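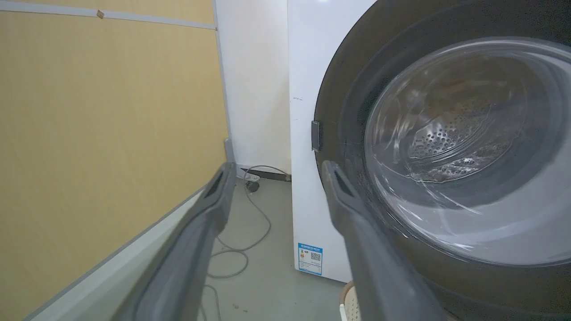
Topic: Can a machine do the laundry yet? (the whole job)

fornia_dad
05/07/2021
My sister-in-law says in a couple of years none of us will be touching a washer. I told her I'd believe it when one of these things could deal with my house! Opening the door, okay, there's a latch, you hook it and pull. But then you've got to get everything in without a sleeve hanging out over the gasket, and shut it, and know it's shut. Has anybody here seen one do a full load start to finish?

Lestisau
Full load, no. Pieces of it, yes. I did 2 years on the packing line at Rokow and we had arms there that were great with boxes, same box all day long. Somebody put a bag of rags on the belt once and that was it for the afternoon. Soft stuff is just miserable for them. A towel is a different shape every single time you pick it up.

gasketguy
Disagree, sort of. Soft stuff is easier in one way, you can't break it. Pinch a sock anywhere and you've got the sock. I'd worry way more about the door. Front loaders need a decent shove to click and mine (a cheap one, I admit) needs a hip.

fornia_dad
Ha, mine too. My kids also wash their stuffed animals, so add that to the list. Big floppy things with hardly anything to grab.

gasketguy
Stuffed animals I'd hand over to a machine tomorrow. Two plush toys in a basket, right in front of the washer, door's a foot or so up. Reach down, close the fingers, lift, let go. That's about the best case you could ask for:

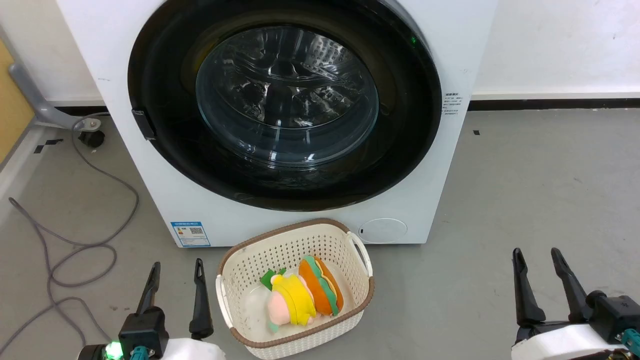 Javiera Echeverría wrote that the lifting never bothered her, it was the deciding: what goes in together, what shrinks, which pocket has a pen in it. She'd pay up to 3,000 for something that checked pockets and did nothing else.

Lestisau
Okay, pockets, I'm with her. But 3,000?? The quote we got at Alarcón for one arm and no hands was 3,370, and you still had to bolt it down yourself.

gasketguy
Give it till September, prices move. I still say loading is close. Folding, I'll give you folding.

fornia_dad
Folding is the part I wanted it for!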